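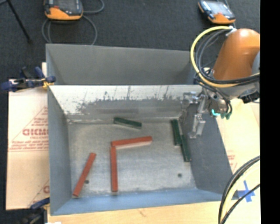 Red blocks and green blocks, sharing a bin.

Jul 18, 2018
by Kheri Shirima
Print | E-mail
Search this site... Go

Splitting the allotment with my sister

So my sister and I are now the proud holders of half a garden plot each, and I have things to say about it!

We signed up for the Mfinanga garden back in December, when it was freezing and the idea of a tomato was enough to make us both a little silly. The plan was one plot, two people, everything shared. She'd do the beans, I'd do the tomatoes, we'd take turns watering. We even made a chart (okay, I made a chart, she put it on her fridge and covered it with a pizza menu).

By the end of May we were barely speaking. I'd planted my tomatoes where she wanted squash. She'd pulled up what she thought were weeds and I'm pretty sure were my carrots. Then there was the hose. We bought a Plinik soaker hose together and I still think I paid for most of it, but she has the receipt, so there goes that argument.

What finally fixed it was a piece of string. We ran it down the middle of the plot, tied it to two stakes, and whatever is on your side is yours. I felt pretty bad about it for a day or two. It looked like something you'd do to kids in the back seat of a car! But we've been so much nicer to each other since. She brought me coffee last week. I gave her four tomato starts I had no room for and she planted them in a crooked line, and I didn't say one word.

Water is still shared, and that part works fine. Our bill so far is 154 dollars for the season, split down the middle, plus almost 100 more for compost because we both went overboard at Rirden (they had a sale, what were we supposed to do).

Now the beans. Her beans are climbing over the string. They've gone right up my tomato cages and they're flowering on my side, and I want to know what you all think, because I say those are my beans. She says the roots are hers so the beans are hers. I looked through the garden rules and they cover sheds, dogs and radios, but there's nothing about beans.

I've picked a handful already and cooked them with butter and garlic. Please don't tell her. She does read this blog sometimes, but she never gets past the first few lines.

More when the squash comes in.

Print | E-mail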